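Kuvier room simulator, reviewed after a month of collecting

I bought a licence for Kuvier in July because I wanted examples for a tidying policy and my real flat was losing crockery. You steer a simulated arm round a simulated room, press save, and the episode goes into a folder for training. I've now got 258 of them. My colleague Svitlana Romaniuk has 3176, and mentions it.

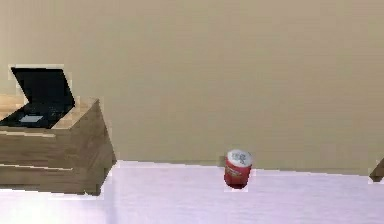
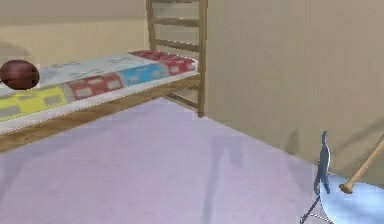
Two views of the same room in Kuvier: the desk side with the can, and the bed with the patchwork quilt.

Good points first. Resetting takes one key, which after years of crawling under tables feels like a pension. Camera views are easy to set up, and the export loaded into our trainer (Bastine, don't ask) without a single script.

Looks are another matter. Objects get pale, jagged outlines, as if trimmed with school scissors. The print on the red can is a smudge, so forget anything that depends on reading labels. The ball by the bed appears to hover at mattress height. My learner will take that as a fact about balls unless I throw those episodes out, and I've thrown out seven so far.

The other gripe is variety. Walls come in beige. You can shuffle the objects and change the light, but the shuffle menu is three levels deep and forgets your settings when you close it. Jodulero does this far better and costs twice as much.

Would I buy it again? For pick and place on a bare tabletop, yes. For anything with fabric, try the demo first and prod the quilt.

Four stars, one of them for the reset key.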